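从后端挪到产品，这一年的流水账

2019年12月29日

上一篇还是六月写的，评论里有人问我是不是已经把博客忘了。没忘，草稿箱里躺着四篇开头，每篇都写到第三段就断了。今天外面下雨，洗衣机在转，我泡了一大壶茶，打算一口气写完，写多长算多长。

先交代一下背景，给新来的朋友：我在 Prurnis 上班，一个做旧家具和旧家电的分类信息网站，公司在 Paravholm，办公室在老港口边上，窗户漏风。前面几年我一直写后端，搜索、索引、消息队列那一套。今年春天 Sabine Ostermann 找我谈话（她管整个网站业务），问我愿不愿意转去做产品，负责把收购来的 Rieger 并进我们自己的站。我想了一个周末，说好。当时我以为这件事主要是技术活，用户表合一合，帖子搬一搬，域名跳转一下，秋天就能收工，冬天我还能请个长假回国吃火锅。

火锅没吃上，你们猜到了。

Rieger 这个站的年纪比我们公司还大，最早是一份免费报纸的分类广告版，后来搬上了网。里面的数据结构，怎么说呢，像一栋加盖了很多次的房子，每任房主都往上添一间，谁也没拆过墙。类目表里有1,589个类目。我第一次查出这个数字的时候还以为自己 SQL 写错了，多连了一张表，又跑了一遍，还是1,589。里面光“椅子”就有好多种写法，单数复数、带连字符不带连字符、有一个前面还多打了一个空格，所以它在字母表里永远排第一。

Detlef Kettler 是原来 Rieger 那边的人，跟着一起过来的，做了很多年的编辑和客服。我第一次跟他开会，兴冲冲地展示了我画的新类目树，三层，干干净净，配色都调好了。他看了很久，问我：“那卖缝纫机柜子的人去哪里？”我说归到“桌柜”下面啊。他说不行，这些人一辈子都点“缝纫”，里面有机器，也有柜子，也有线轴架，你把柜子挪走他们就找不到了。我说那他们可以搜索嘛。他就笑笑，没接话。

后来我去翻了日志。Rieger 的老用户里面，很大一部分人从来没用过搜索框。一次都没有！他们每天早上打开首页，点进自己那个类目，从上往下看，看完关掉，跟看报纸一模一样。我做了这么多年搜索，第一次发现有这么一大群人完全不需要我的工作成果，心情挺复杂的，当天晚上多吃了一碗面。 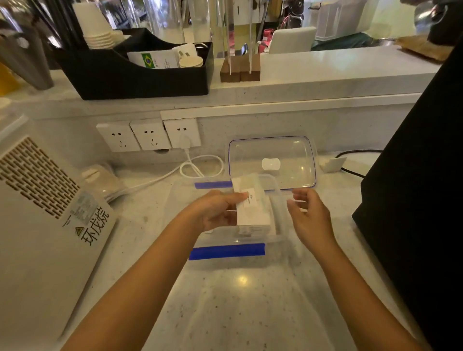
那之后我就换了个办法，不再自己在白板上画树，改成跟 Detlef 一个类目一个类目地过。每周两个下午，我们俩坐在小会议室里，他讲这个类目是怎么来的，我记。有些类目的来历特别好玩，比如“剧院座椅”，是某一年有家老剧院关门，把所有座位拆了卖，报纸专门给开了一栏，卖完以后栏目没撤，结果陆陆续续就真有人往里面发各种折叠椅和排椅，成了气候。还有一个类目叫“杂，但大件”，我坚决要删，他坚决要留，最后我们留了。它现在是新站流量还不错的一个类目，我认输。

这样过下来，最后留下981个。比我想要的多得多，比原来少了一截。Sabine 看到以后问我能不能再砍一半，我居然开始替 Detlef 说话了，把缝纫机柜子那一套原样讲给她听，讲得还挺激动。她听完说行吧，先这么上，看数据。

说到跳转。做过网站合并的朋友看到这两个字大概已经开始胃疼。老站的每一个网址，在新站都得有个去处，不然搜索引擎那边攒了那么多年的排名就全没了，收藏夹里存着老链接的人也会一头撞在404上。Pascal Harms 负责写规则，他是我原来后端组的同事，坐我对面，我转岗以后他从来不叫我名字，一律叫“产品经理女士”，语气非常恭敬，恭敬得让人想扔橡皮。

他一开始写得很漂亮，几条正则就覆盖了绝大部分。然后就是剩下那些。手工维护的对照表越来越长，到上线那天一共1,746条，每一条都是人眼看过的。我贡献了其中一些，主要集中在深夜，质量堪忧，Pascal 后来悄悄改了好几条，提交说明里只写了“微调”。有一条我把“婴儿床”指到了“花园工具”，到现在也不知道我当时脑子里在想什么。

这里插一句给同样要干这件事的人，虽然每个站都不一样，我踩过的坑你可以绕一绕。第一，对照表放进版本库，别放共享表格里，我们前三周用的是共享表格，有人（是我）排序的时候只选了一列。第二，上线之前拿真实的访问日志去跑，别拿站点地图跑，站点地图里的网址都是你以为别人会访问的，日志里才有那些八百年前印在报纸上、大小写乱七八糟的地址。第三，跳转链别超过一跳，老站自己内部已经跳了两次的，记得给它拉直。Pascal 说还有第四，别让产品经理提交代码。我保留意见。

再说邮件。Rieger 有一份每周通讯，叫做 Sendudside。这个名字谁都解释不清楚，Detlef 说是当年某位编辑打错字，印出来以后大家觉得顺口，就留下了。它的样子相当朴素，纯文字，一长条，每个类目挑几件东西，末尾有一小段编辑的闲话，天气啊、港口的船啊、谁家的猫丢了又回来了。我们的市场部门有现成的邮件模板，大图、按钮、圆角，很现代。计划是八月份直接换成我们的模板。

换了。第一期发出去，打开率倒还行，回信爆了。对，回信，人家是会回信的！我们自己的邮件用的是不收信的地址，换过去以后所有回信都弹了回来，于是大家改成打电话，打的是印在老报纸上的那个号码，那个号码还通着，响在 Detlef 桌上。他那两天嗓子都哑了。

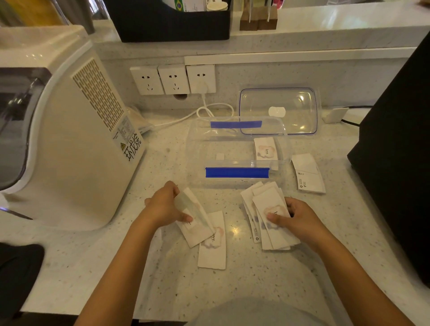 我跟市场那边的 Liviu Chiriac 为这件事吵过一架，也不算吵，就是两个人说话都变得特别有礼貌。他的道理我懂：两个站，一个品牌，邮件长得不一样说不过去；纯文字邮件没法统计点了哪个按钮；编辑的闲话占地方。我的道理他也懂：那段闲话是整封信里被提到最多的部分，我把回信从头到尾读了一遍，一大半都在聊猫。我们俩约在楼下喝咖啡，喝了两轮，最后商量出来一个折中的办法，顶上放一个小小的新标志，下面还是老样子一长条，闲话保留，发件地址换成能收信的。统计的事情用链接参数解决，糙是糙了点，够用。

恢复老样子的那一期，Detlef 在闲话里只写了一句：“我们回来了，猫也好。”我在地铁上读到，笑出声，旁边的人挪了挪位置。

顺便讲讲转岗这件事本身，有好几位读者写信问过我，我一直没好好回。最不习惯的是一天结束的时候不知道自己干了什么。写代码的时候，下班前看一眼提交记录，心里踏实，哪怕就改了三行，那三行在那里。现在我一天开五个会，写二十封信，回家躺在沙发上想，我今天干嘛了？有一阵子这件事让我特别慌，慌到半夜爬起来给 Pascal 的分支提意见，提了一堆变量命名的问题。他第二天带了块蛋糕放在我桌上，说产品经理女士，您要不要先睡觉。

后来 Bernd Engelhardt 给我出了个主意。Bernd 是我第一份工作时候的主管，现在退休了，在郊外种苹果，我们隔几个月吃一次饭。他说他当年从工程师转管理的时候，每天下班前在本子上写一行，写今天谁因为跟他说过话而能继续往下干了。就一行，没有就空着。我照着做了，头两个礼拜空得很难看，慢慢就有东西写了。“Detlef 可以开始整理钟表类了。”“Pascal 不用等法务了。”“Liviu 的模板定稿。”翻起来跟提交记录有点像，这么一想我就舒服多了。

不过我还是偷偷写代码的，周末写，写给自己玩，最近在折腾一个把老报纸扫描件里的分类广告抠出来的小工具，识别率惨不忍睹，以后单独写一篇。

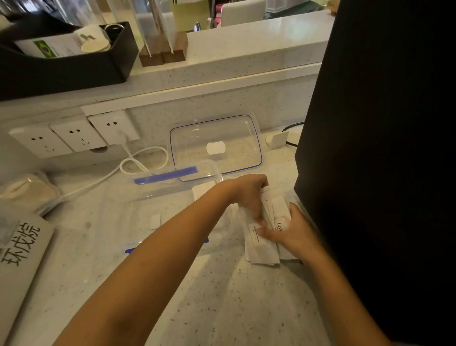

手机版是今年最后一块硬骨头，也是我自己最早低估的一块。Rieger 的老帖子标题长得离谱，报纸时代按行收费，大家习惯把什么都塞进一行里，上了网不收钱了，习惯还在，而且越塞越多。我们新站的手机列表一行只给那么点宽度，后面全是省略号，结果一整屏都是“保养极好的深色橡木……”，保养极好的深色橡木什么呢？柜子？床？假牙盒？上面那叠白卡片就是这个效果，中间那张竖着印的字只看得见“lov”，后头是什么你得自己猜，猜一个还行，猜一整屏人就跑了。我们试了缩小字号，Detlef 把手机举到一臂之外看了半天，说他需要一只更长的手臂。试了两行显示，列表一下子长了好多，早上从头看到尾的那批用户又不干了。最后的做法有点笨：发帖的时候把“东西是什么”单独拆成一个短栏，永远排在最前面，后面的形容词爱截不截。老帖子没有这一栏，就从类目里借，所以你看，那981个类目分得细一点还是有好处的，Sabine 听到这里终于不再提砍一半的事了。

老帖子里面有约2,000条连类目也借不来，全在“杂，但大件”里面，只能人工补。我们没有招人，就大家分着来，每天早上喝咖啡的时候补十几条。补着补着会上瘾，你会看到各种东西：一扇拆下来的教堂侧门，一架只有低音区能响的钢琴，一个标着“用途不明，很重”的铁家伙。那个铁家伙配了一张模模糊糊的照片，我们全组争论了一上午，Pascal 坚持是压书机，Liviu 说是做奶酪的，最后我给卖家发了封信，对方回说他也不知道，他就是想知道才发的帖。我们给它填的短栏是“铁器（重）”。上周显示已售出，我好想知道谁买的。

上线那天写几句吧，不然以后会忘。定的是十一月一个清晨，五点，我四点就到了，办公室暖气还没开，穿着大衣坐着。Pascal 带了保温壶，Sabine 也来了，她其实不用来的，坐在角落里给大家切面包。切换本身很快，快到我有点失落，准备了大半年，按下去，刷新，好了。前半小时风平浪静，然后监控上404那条线开始往上爬，爬得很有气势。Pascal 去查，是一批带大写字母的老地址，就是报纸上印的那种，对照表里有，规则引擎却在前一步把大小写统一成小写了，对照表就匹配不上。他改了一行，重新发布，线掉下来了。前后没多久，我喝掉了整壶茶，手抖得打不了字。

六点多 Detlef 进来了，帽子上都是雨。他没看监控，打开首页，点进“缝纫”，从上往下看了一遍，关掉，说：“在的。”然后就去接电话了，那天电话没响几次。

也有没做好的，记在这里省得自己美化历史。收藏夹迁移我们漏了一种情况，同一个人两边都有账号、邮箱大小写又不一样的（又是大小写！），收藏被并到了一个他们登不进去的账号里。写信道歉，一个一个手工合，合到上礼拜才合完。还有老站的打印版页面，我拍板说没人用，砍了，一周之内收到好几封手写信，是信封里的那种信，有一封的字漂亮得我想裱起来。打印版明年一月回来，我已经排进去了，排在第一个。

还有就是我把秋天几乎所有人的周末都占了。Pascal 的女儿学会骑自行车那天他在办公室改规则，看的是视频。他没抱怨，但我记得。明年的排期我自己多留了一些空，Sabine 问这些空格是干什么的，我说是空格。她看看我，没删。

明年要做什么还没全定，大概是搜索，对，绕了一圈又绕回搜索，不过这次我想先去找那些从来不用搜索框的人聊聊，Detlef 说可以带我去见几位，有一位住在渡船那头，家里收了满满一屋子缝纫机，条件是我得带点心。我打算做芝麻酥，上次带去办公室的那一盒十分钟就没了，Liviu 还来问过方子。方子下次写，现在洗衣机停了，我得去晾衣服。

评论我这几天都会看，问类目、问跳转、问转岗都行。问那个铁家伙的，我也不知道。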